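Section 4. Loading the Two-Tier Spice Rack

Read Section 3 before starting. The rack must stand level on a table, with the upper tier locked. Jars are stored by content, with the oldest stock at the front.

4.1 Sorting the jars

1. Place all jars on the table beside the lower tray.
2. Group whole spices, such as star anise, apart from flakes and fine goods.
3. Check that each lid is seated. Leave any plastic wrap under or over a lid in place until first use.
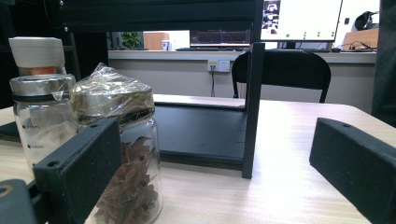

Figure 4-1. Star anise jar and jar with volume markings.

4. Wipe the base of each jar with a dry cloth.

Note: Jars with a tab on the cap need side clearance. Turn the tab toward the front of the rack. 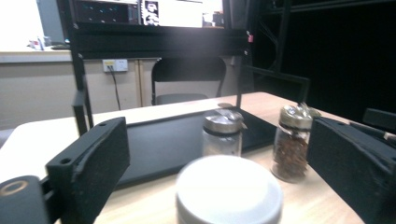 5. Set aside any jar with a cracked rim or a cap that does not close fully. Do not load it.

Caution: Do not lift a jar by its cap. Hold the glass body below the cap.

4.2 Loading the lower tier

Reading time: 1 min | 49 words

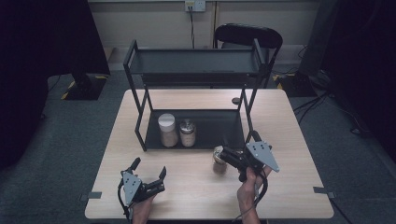 Reading time for Section 4: 2 min

1. Place the taller jars on the lower tier first, standing upright and side by side.
2. Add shorter jars one at a time. Keep every base inside the tray.
3. Do not exceed 283 oz on the lower tier or 200 oz on the upper tier.

Caution: Do not slide the rack while it is loaded. Remove the jars, move the rack, then load it again.

Replacement trays are listed under part 308 in the Zolthorpe parts list.

Revised 2024-01-10, Haiyan Han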